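A Morning at the Munora Paper Mill

2018-02-22 – Posted by the Masora Walking Club

The mill opens its doors twice a year, and the January visit had spaces left, so a group of us took the bus up from Wiseck. You sign in at the gatehouse and get ear plugs and a vest.

The tour starts in the pulp hall, which is loud and smells like wet cardboard. From there you go up a steel staircase to a walkway over the paper machine. Our guide said it runs day and night and stops only for cleaning. Finished rolls weigh 3,000 pounds each and go by truck to a printer in Paisan.

I liked the old sample room best – drawers of colored paper going back decades, all labeled by hand. You may touch the samples if you ask first.

The visit ends in the canteen, and lunch is included in the ticket.

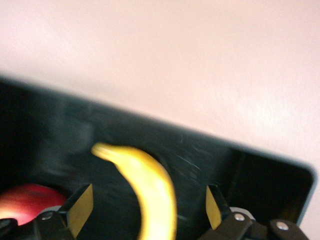
Parking is free but the lot fills early. Wear flat shoes, as the walkway is open grating. The next visit is in summer.

Comments

millfan: Is the walkway OK for kids?

Dot: They told us 10 and up.

R. in Wiseck: My father worked in that pulp hall. Glad the sample room is still there.

Recent posts
Paisan Canal Path
Winter Bus Times
Masora Clock Museum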